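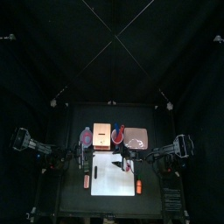
The method has a name, Biltudik, and the researcher who runs it at the Gitosa lab would like it known that she didn't choose it. "It was a folder name. Then it was in the paper."

The idea is simple enough to annoy people. Most groups teach a two-armed robot by showing it the job done well. Gitosa shows it the job done well and then spends as long again on the bits where a human operator hesitates. Those pauses used to be trimmed out. "We were throwing away the thinking and keeping the waving about," she says.

The first set came to 738 demonstrations, of which 560 survived checking. The other 178 she describes as "mostly me".

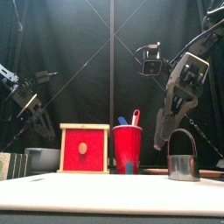
Kitchen things are her chosen torment. They are cheap, they come in awkward shapes, and visitors feel entitled to an opinion on them. A pot with a thin arched handle, she points out, gives a gripper very little to close on, while a drawer with one small round knob allows even less. Operators slow down at both, and those slow seconds are what Biltudik feeds on. "You'd hesitate too, if your hand was two fingers and a motor."
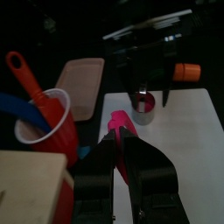 Her partners at Zadow were harder to win over. They had built their own system on clean, brisk recordings and saw no reason to dirty it. In September the two groups trained on the same 381 demonstrations, one lot trimmed and one left whole, and ran 133 trials with each. The untrimmed version dropped fewer things. It was also slower, a point Zadow has raised at every meeting from then on.

"They're right," she says. "It dithers. It dithers like my operators dither — I can tell you which one taught it."

Does it work outside her own lab? She makes a face. Herath, a smaller workshop that tried the method on its own arms, got the slowness without the improvement. She thinks their operators were too good. They think her method is too fussy. A joint write-up is planned, and so far the two sides have agreed on the title.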